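Dymphna Brennan, the Irish character actor best known to television viewers as the tired district judge in the drama series Otthorpe, has died. She was 56.

Her death was confirmed on September 16, 2024 by her agent, Brendan Kavanagh. He said that she died at home with her family after a short illness, and that the family will not give more details for the moment.

“Dymphna worked until she could not work anymore, and she did it with good humor,” Kavanagh said in a written statement. “She was loved by the crews even more than by the audiences, and she would have been proud of that. Her family thanks everyone who has written to them in the last days and asks for some privacy.”

Brennan came to acting late. She trained as a legal secretary and worked in an office until she was 31, and in the evenings she played with an amateur company in the west of Ireland. A director who was looking for a replacement saw her in a small comedy there and offered her three weeks of work. She took unpaid leave from the office and did not return.

For several years she appeared almost only on stage, often in touring productions that played one or two nights in each town. In a radio interview she once said that she learned everything about timing in cold halls with 200 chairs, where half of the chairs were empty and the other half were coughing.

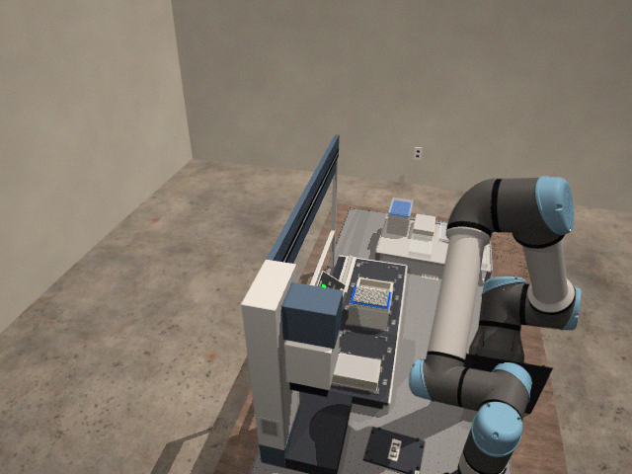
Reading time: 4 minutes

Her first important screen part came in the low-budget film Grendmont, in which she played the owner of a failing seaside hotel. She had only four scenes. Critics mentioned her in nearly every review all the same, and the film brought her the first of two national award nominations for a supporting role. She did not win either of them. She said later that she kept both of the printed programs in the kitchen drawer, together with the takeaway menus.

The role that made her face familiar was Judge Ó Flaithearta in Otthorpe. The judge was written for a single episode. After the first broadcast the producers asked her to come back, and she stayed until the series ended five seasons later. The character rarely raised her voice and often ate a sandwich while she read the case papers. The sandwich was Brennan's own idea, and according to Kavanagh she brought it from home on the first day, as she did not trust the catering.

Viewers wrote to her for years after the last episode. Some of them asked for legal advice. She answered a great part of the letters by hand, and to the legal questions she always gave the same reply – find a real lawyer, and be polite to the secretary.

On stage she returned again and again to the one-woman play Erex, about a widow who tries to sell her late husband's boat. She first performed it in a room above a pub and gave over 500 performances of it in the years that followed, in Ireland, Britain and Canada. The last one took place in February. She had planned to play it again this winter, in a slightly shorter version which she had prepared herself.

Brennan also taught. Twice a year she held a weekend course for adults who wanted to begin acting after they already had another profession. She accepted no beginners under thirty, and she was strict about this rule. Several of her former students now work in theater and radio, and many of them left messages on the website of her agency after the news became known.

She did not like to speak about her private life, and she gave few interviews in the last years. When a newspaper asked her if she regretted the time in the office, she answered that she had learned there to type, to listen and to look interested, and that she had been paid for the last two of these ever since.

One recording has not been released yet. Earlier this year she finished her part in a radio drama in six episodes, where she plays the grandmother of the main character. Kavanagh said that the family wants it to be broadcast as planned. A date has not been announced.

Brennan is survived by her husband, their two daughters and a brother. The funeral will be private – a public evening in her memory, with readings by members of the Otthorpe cast, will follow later in the year.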